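Lepik Countertop Drawer Organizer, light wood

Zument calls this a "whole kitchen reset." It's a small organizer with a dark bar handle, and it takes up counter space you may want back.

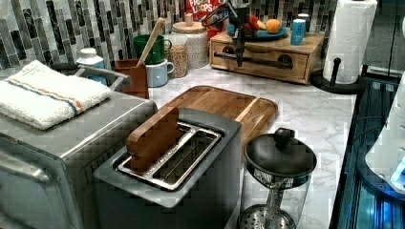 Organizer at the back of the counter, toaster in front.

Price: $108. Returns within 33 days, less $20 shipping.

The matching Foltiseck cabinet pull is sold separately.

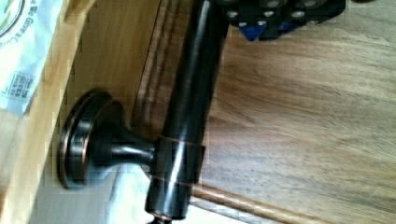
We doubt the "lifetime finish" claim, so ask for it in writing before ordering.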